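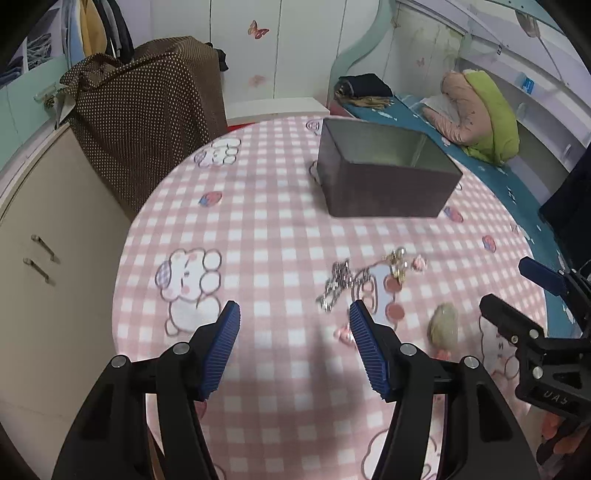
Cahier d'atelier, juin, 14 h 10
Projet Nollgate, tri des petits accessoires

Reprise après la pause. La nappe reste, malgré le vote contre d'une partie de l'atelier. Vichy rose et blanc, personnages de dessin animé, dont un gros ours (ou quelque chose de la famille) avec une casquette à carreaux et les joues roses. On s'habitue. Pour ma part j'ai cessé de lui dire bonjour vers la deuxième semaine.

Matériel du jour : la boîte grise rectangulaire, sans couvercle, au fond à droite de la table. Dedans, tout doit finir. Devant, les accessoires : la chaîne argentée (ou rang de perles, les avis divergent depuis Rovside et je ne rouvre pas le dossier), le petit tas doré, les petites pièces rose et blanc, l'ovale vert pâle, la petite chose corail qui lui colle au bout.

Nomenclature. L'inventaire Scanlon donne 1 598 références, dont 862 classées « divers ». Plus de la moitié du catalogue est donc du divers, ce qui en dit long sur la personne qui l'a rempli (moi, en partie). Le doré y figure sous « perles » et sous « pinces ». Je propose « doré » tout court, en attendant mieux. L'ovale vert n'a pas de ligne du tout. Noté au crayon : « ovale vert ».

Ordre de rangement essayé ce matin :
la chaîne d'abord, puis le doré, puis les roses, l'ovale en dernier.
3 passages. Au premier, la chaîne a emporté une pièce rose au passage. Au deuxième, rien à signaler, donc suspect. Au troisième, l'ovale a glissé vers le bord arrondi et je l'ai ramassé sous l'établi, avec un bouton qui n'est pas à nous.

À essayer cet après-midi : l'ordre inverse, chaîne en dernier. Elle prend toute la place dans la boîte et le reste s'y accroche. 4 passages si la lumière tient, on ferme le store sinon, les reflets sur l'argenté fatiguent les yeux.

Remarques en vrac
Le rose et blanc sur vichy rose et blanc : bravo à nous. On perd une pièce par séance et on la retrouve en secouant la nappe. La nappe unie commandée chez Premley est toujours « en préparation ».
La boîte marque le tissu quand on la traîne. La soulever.
Ne plus poser les tasses de ce côté. L'ours a déjà pris du café une fois, ça part à l'eau froide.

15 h 40. Ordre inverse, premier passage : mieux. La chaîne se pose sur le reste et ne tire plus rien. Reste le bouton. Je l'ai mis dans « divers », ça fait 863.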